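**Notes from the Cardoso Street Kitchen, December 24, 2023**

Well, friends, we made it to the end of another year of shared suppers, and I can hardly believe it! When we started up again in July (in that awful heat, with the one fan) there were 36 of us on the list, and I did wonder whether folks would keep coming once the novelty wore off. You did, bless you, and you brought your neighbors, and by my notebook we have now served 736 plates.

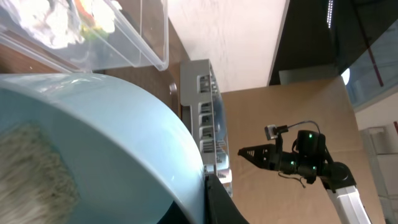

The barley soup was the clear favorite again, with the squash bake close behind it, and I have promised so many people the soup recipe that I'm going to print it in full next time. Please be patient with me, as I cook it by feel and will have to measure everything for once.

A big thank you to the Oton bakery for the rolls, and to everybody who stayed late to wash up. That last hour at the sink, with the radio on and somebody always singing the wrong words, has become my favorite part of the evening.
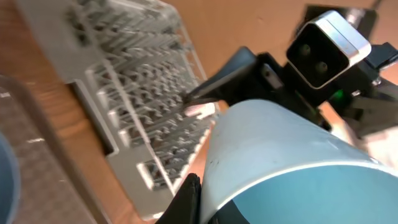

We are taking 2 weeks off and then it's back to the usual time. Vuvberg Hall has asked us to keep to 30 at a sitting, so do sign up early if you like the first one. The sheet is by the coat hooks. Bring a dish if you can, and come anyway if you can't.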